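Home Help Forum > Kitchen & Sewing > Table linens and wipe-clean fabrics

Best way to fold thin coated fabric without creases?

Melina Lambrakis
Posted in November

Hi everyone! I've gone a bit overboard with wipe-clean fabric this fall and I love it. So far I have a couple of bibs for my nephew, two aprons and a bunch of covers that go over mixing bowls, all with bound edges and all in the loudest prints I could find. My trouble is putting them away. It's that thin, slightly shiny kind of material, and when I fold it like a dish towel it slides open again, or it stays shut for a month and comes out with hard white lines across it. The binding makes one side thicker too, so the stack leans over in the drawer.

Do you fold, roll, hang? And is there any hope for the creases I already have? I'm scared to put an iron near it.

Jeanine Van Dijk

Oh, I'm so glad somebody asked this, I have a whole drawer of these and I think about it way too much!

Go for a loose fold and don't press it down. Lay the piece on a table with the printed side up and smooth it with the flat of your hand from the middle out to the binding. Then pick it up by a pinch in the middle of the cloth, leaving the edges alone, and let both sides hang down by themselves. You get a soft ridge where it wants to bend. Lay it over on that ridge and you've got your first fold, with no hard line. I started doing it this way after I wrecked a lemon print apron by creasing it with my thumbnail like it was wrapping paper.
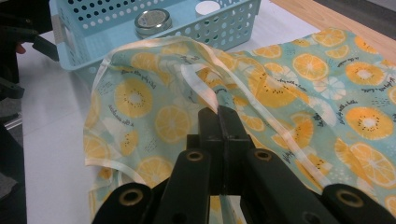 For the second fold, bring the bound edges in so they sit next to each other and not on top of each other. That takes care of most of the leaning. If the corners are rounded, don't try to line them up perfectly, they never will and you'll just end up refolding it! I keep mine standing on end in a shallow box, the way people do with T-shirts, and I can see all the prints at once. It makes me happy every time I open that drawer.

Strings and ties go inside the last fold.

Mizanur Munshi

I roll everything. Cardboard tube from the paper towels, done.

Spyros Papadakis

Jeanine's way works great for bibs and bowl covers. For full aprons I'd still hang them if you have a hook to spare.

On the creases you already have: you're right to keep the iron away until you know what the coating is. Mine came out nicely with a hair dryer on the low setting, held well back and kept moving, and then I laid the apron flat under a big cookbook overnight. Try a corner first. The really sharp white lines faded but I can still find them if I look. Also make sure the binding is dry all the way through before anything goes in a drawer, it holds water much longer than the shiny part does.

Melina Lambrakis

Thank you all! I just did 4 bowl covers with the pinch and drape thing and they're standing up in a shoebox like little file folders. I'm thrilled. Hair dryer is next, on the ugliest apron first.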